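Datensammeln, zweite Runde

25. Januar 2019

Nach der ersten Runde hatten wir 2.275 Episoden auf der Platte, und ich dachte, damit kommen wir eine Weile hin. Dann hat Mỹ Phùng sie durchgesehen und 49 davon ans Whiteboard geschrieben, alle mit demselben Problem: Der Greifer fährt an, zögert, fährt zurück und greift dann doch. Ein Mensch am Steuer macht das, wenn er unsicher ist. Das Modell lernt es leider mit.

Also sammeln wir neu, unter dem Projektnamen Flindlow, den Cường vergeben hat und den keiner von uns erklären kann. Der Tisch ist derselbe geblieben: zwei Arme, schwarzer Vorhang ringsum, Spielzeug und Küchenkram.
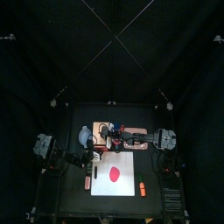 Neu ist vor allem, dass wir vor jeder Episode die Aufgabe als Satz aufschreiben und erst danach losfahren. Früher haben wir hinterher beschriftet. Das ging schneller, aber bei abgebrochenen Versuchen wusste am nächsten Tag keiner mehr, was eigentlich gemeint war. Jetzt steht der Satz fest, und wenn es schiefgeht, wird die Episode als Fehlversuch gespeichert. Gelöscht wird nichts mehr.

Außerdem wechseln wir uns ab. Thịnh Lại fährt zügig und gerade, ich fahre langsam und korrigiere viel. In der ersten Runde stammte fast alles von mir, und das merkt man dem Modell an. Nach 31 Episoden ist jetzt der Nächste dran, auch wenn es gerade gut läuft.

Die Handgelenkkamera bleibt dabei. Ohne sie hat das Modell beim Zugreifen oft knapp danebengelegen, vor allem bei der Karotte, die gern wegrollt.
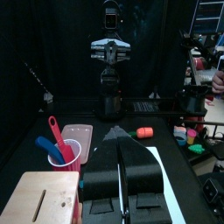

Beim Umräumen sind wir auch strenger geworden. Wer die Sachen von Hand verteilt, stellt sie unbewusst immer wieder an die gleichen Plätze. Tươi Tạ hat deshalb ein kleines Skript geschrieben, das die Positionen auslost. Manchmal kommt etwas heraus, das kein Arm erreichen kann, dann wird neu gelost.

Offen ist noch die Beleuchtung. Wir haben 3 Einstellungen ausprobiert und uns vorerst auf keine geeinigt. Im Februar trainieren wir den ersten Stand, danach schreibe ich auf, ob das Zögern weg ist.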